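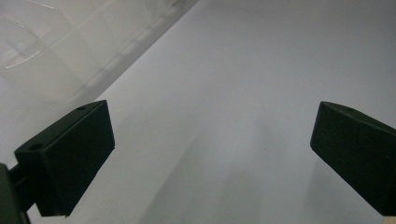

According to Murali Varma, the Pruro archive is the first place his seminar group looks when a question about ceasefire monitoring comes up, and he would like the search by treaty article to be kept in the next edition.

July, by the Multstead Publications Desk
Print this page | E-mail this page
Search this site Enter keyword Go

Pruro Conflict Research Archive, Institutional Edition

Pruro is a reference collection for departments of politics, law and security studies. It holds 1002 documents on armed conflict and its settlement, among them 305 peace agreements with full text and 63 commissioned country papers. Search is by party, region, year or treaty article.

The edition is supplied under annual licence to universities, libraries and public bodies. One licence covers up to 150 named readers - further readers may be added at any time during the year. Access is by institutional login.

The Hubáček index of mediators is included at no extra charge. The Terkness maps are licensed separately.

Enquiries about terms and trial access should be addressed to the Publications Desk.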